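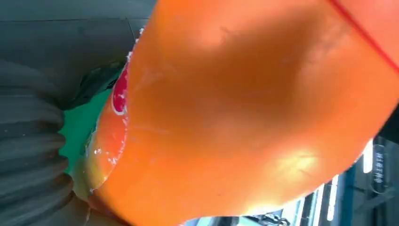 Somebody near the door asked, before the meeting had been opened, whether the new card machines were already decided and we were only being called in to nod. The reply from the chair was that nothing had been decided. The same voice said that it had heard that before, over the awnings.

**Bakalis Market Hall, stallholders' meeting**
**May 1, 2018, upstairs room, after close of trade**

Present: as per the signing sheet. Some stalls sent one person for two pitches, and the sheet doesn't make clear which. Apologies from the fish counter and from the key-cutting stall.

## 1. Minutes of the last meeting

Agreed, with one correction. The last minutes say that the hall manager "undertook to look into" the side door. The meeting's memory was that the hall manager undertook to mend it. The wording has been changed. The door still sticks.

## 2. Matters arising

**Lights over the back row.** Two tubes have been replaced and a third has started to flicker. The manager says the electrician has been told. Asked when, the manager said recently.

**Sunday opening in December.** Held over again. The meeting was told last time that figures would be brought showing how other halls had done from it. No figures were brought. Several traders said they would want to see takings, and that a count of people walking through the doors is no use to anyone, as plenty of them come in to use the toilets.

**Pigeons.** No change.

## 3. The Gevov card scheme

This took up most of the evening.

The manager read out a proposal from Gevov, under which every stall in the hall would take cards through the same machine and the same account. Gevov would supply the machines. The takings would go to Gevov first, and be paid out to each trader two working days later, less a fee. In return the hall would be able to call itself fully cashless-ready, and there would be a sign for the front.

The following points were raised. They are set down in the order they came, which isn't always the order that makes sense.

**a) The money sitting elsewhere.** A trader from the middle aisle asked where the money is during the two days. The manager said it was held securely. The trader asked by whom, and in whose name, and what would happen if Gevov went under on the first of those days. The manager didn't know and will ask. It was pointed out that bread and greens are paid for at the wholesale yard at five in the morning, in cash, and that the yard doesn't give two days.

**b) The set-up charge.** On page one of the proposal the machines are "supplied free". On the last page there is a joining charge of £532 for each stall, which the manager described as a one-off administration cost. The meeting took the view that a thing you pay £532 to be given is not free, and asked for the word to be taken out of any letter sent to traders. The manager said that the letter had been written by Gevov. The meeting said that it could be written again by somebody else.

**c) The fee.** The proposal gives a rate "from" a certain figure. Nobody at the meeting could say what it goes up to. The rate seems to depend on the kind of card, the size of the sale and something called the trader band. The bands are explained in a separate document, which was not in the room. A trader who mostly sells single items for small change said that any fixed sum on top would wipe out the profit on a small sale altogether, and asked whether it was allowed to set a minimum spend. The manager believed so. The proposal says no, in the small type on the fourth page, and this was read aloud.

**d) The sales claim.** Gevov says that halls using its scheme have seen takings rise by up to 40 per cent. The meeting asked which halls, over how long, and compared with what. There was some laughter at "up to". A trader who used to have a pitch at the Skurkosora weekend market said that takings there went up the year the machines came in, and that the bus stop was moved to outside the gates in the same year. The manager said he was only passing on what he had been given. The meeting accepted this, but would like it noted that it is not evidence.

**e) The signal.** The machines need a phone signal. There isn't one along the north wall, as anybody who has tried to ring home from there knows. Gevov's answer is a booster, at extra cost, or the hall's own wireless, which drops out when the cold store starts up. It was asked whether anyone from Gevov had stood by the north wall. The manager said they had visited. Pressed, the manager said they had visited the office.

**f) Leaving.** A trader gives up the machine by writing 14 weeks ahead. If the trader leaves the hall sooner than that, the monthly charge goes on regardless. Pitches here are let on a month's notice, so a stall could be gone from the hall well before it was free of the machine. This bothered people more than anything else in the paper, apart from the two days.

**g) Those in favour.** It should be recorded that not everyone was against. The card and gift stall already takes cards on its own machine and says that younger customers expect it, and walk off when they're told no. The coffee counter said much the same and added that less cash in the till means less to carry to the bank, now that the nearest branch has shut its counter in the afternoon. Both said they would sooner keep the arrangements they have. So even the people in favour of cards were not clearly in favour of this.

**h) Older customers.** Concern was expressed that the sign for the front might lead people to think cash was no longer taken. The manager said that "cashless-ready" only means that cards are welcome. The meeting felt that if it only means that, it should say that.

## 4. The other quote

A trader had, off her own bat, asked Sisard for a price. Sisard doesn't do whole-hall schemes. It sells the machine outright and each trader has their own account, so the money goes straight to the trader's own bank. The quote was passed round. There is no joining charge on it.

The meeting was pleased with this for a while, and then less so. The paper rolls have to be bought from Sisard. The guarantee doesn't cover damp, and the hall is damp. Repairs are done by post, and the quote is silent on what a trader is meant to use in the meantime. It was also remarked that the price is headed "introductory", with no word on what it is an introduction to.

The manager said that the hall would prefer one scheme for everybody because it would be simpler. Asked who it would be simpler for, the manager said for the customer. A customer, it was put to him, hands over a card and gets a receipt, and has no idea whose account it goes to. The manager then said that there would also be some benefit to the office.

It was asked directly whether the hall gets anything from Gevov for each stall that signs. There was a pause. The manager said there was "a small contribution towards marketing". This is not mentioned in the paper that was sent round. The meeting would have liked to know at the start of item 3.

## 5. What was agreed

A vote was proposed on turning the Gevov scheme down outright. After some talk this was put off, mainly so that no one can say later that it was refused without the answers being heard. Agreed instead:

- The manager to get from Gevov, in writing, who holds the money and what protects it.
- The full table of fees, with every band, to be pinned up by the stairs. A summary will not do.
- The names of the halls behind the sales claim, so that traders there can be rung up and asked.
- The amount of the marketing contribution, and what it would be spent on.
- Someone from Gevov to bring a machine and try it at the north wall on a trading day, with the cold store running.
- No stall to be told that it must join as a condition of keeping its pitch. The manager said that this had never been suggested. Two traders said that it had been suggested to them, in the corridor.

The trader who brought the Sisard quote will ask about repairs and about the price after the first year. Anyone who wants their own machine in the meantime may carry on and get one, as has always been the case.

## 6. Any other business

**Trolleys.** The blue trolleys are being left in the loading bay overnight and go missing. The manager suggested a deposit. The meeting suggested a lock.

**Rent letter.** Several traders have had a letter about "harmonising" rents. Asked if harmonising has ever made a rent go down, the manager said that the review was at an early stage. To be put first on the agenda next time, ahead of the cards, so that it isn't reached when people are putting their coats on.

**The sign.** A trader asked whether the sign for the front had been ordered. The manager said that a proof had been seen. -- The proof is to be brought to the next meeting, and no money spent on it before then.

**Kettle.** The upstairs kettle trips the fuse if the heater is on. Use one or the other.

Next meeting after close of trade on a date to be pinned up by the stairs. Traders asked for a week's warning, as this time the notice went up on the Saturday.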